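Réunion de l'association de jumelage avec Eltville, février, 18 h. Quorum atteint.

**1. Voyage de printemps**

Le car est réservé auprès de la société Urio. Participation fixée à 100 euros par adulte, gratuité pour les moins de 15 ans. L'acompte de 200 euros sera versé avant la fin du mois. Départ devant la mairie, l'heure reste à confirmer. 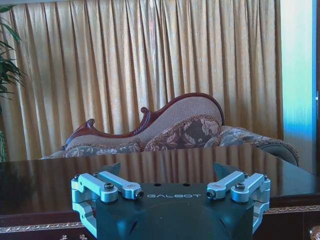
*Pince marquée GALBOT.*

**2. Accueil des familles**

Il manque encore deux foyers pour loger tout le monde. Un appel paraîtra dans le bulletin communal – à défaut, on demandera un tarif à l'hôtel Bimano. Les familles déjà inscrites recevront la liste de leurs hôtes par courrier.

**3. Soirée commune**

Le menu de l'an dernier est reconduit, sans le potage. La chorale demande à passer avant le dessert, accordé. Pour la sono, deux devis sont attendus,
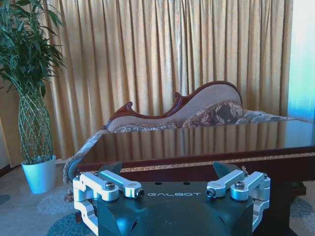 et le moins cher sera retenu s'il comprend les micros. La salle devra être rendue balayée à 2 h du matin.

**4. Divers**

La demande de contact venue d'Etlow est reportée à la prochaine réunion. Les cotisations ne changent pas.

Séance levée à 20 h.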